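Gruson opens its doors to let people drive the robot

I spent a morning at Gruson last week, and I'm still a little giddy about it. The shop has started a program that lets regular folks (me included!) teach a robot how to pick things up, either by steering it from a controller across the room or by grabbing the arm and moving it through the job by hand. They call the project Gralto, and Anum Afridi, who runs it, put me in the chair before I'd even finished my coffee.

So how did I do? Badly, then less badly. My first try took 90 seconds and ended with me holding nothing at all. Thư Mạc was at the next station and made it look like buttering toast -- she's recorded 226 runs on her own. The whole group is up to 2997, and Quang Kiều told me they want to double that by July.

You can choose how you teach, and people get pretty heated over which way is better. Lâm Thái swears by hand guiding, saying you feel right away when the angle is wrong. Thư Hồ likes the remote, and after a morning of it I'm with her, mostly for the sake of my shoulders. Every run gets saved either way, and the robot learns from the whole pile, clumsy ones too.

Sign-up for the next round is open now at the front desk, two people per slot, and you don't need any experience. Wear closed shoes and leave the bracelets at home.
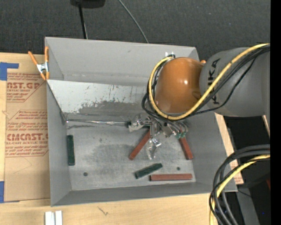
Bin picking is the job everybody starts on, and it's a lot harder than it sounds. You have to think about which piece to go for and how to come at it, and with red and green bars lying at all different angles on the bottom of a metal bin, I kept changing my mind halfway down. Anum's advice was to pick one and commit -- good advice, and I'm going back to try it again.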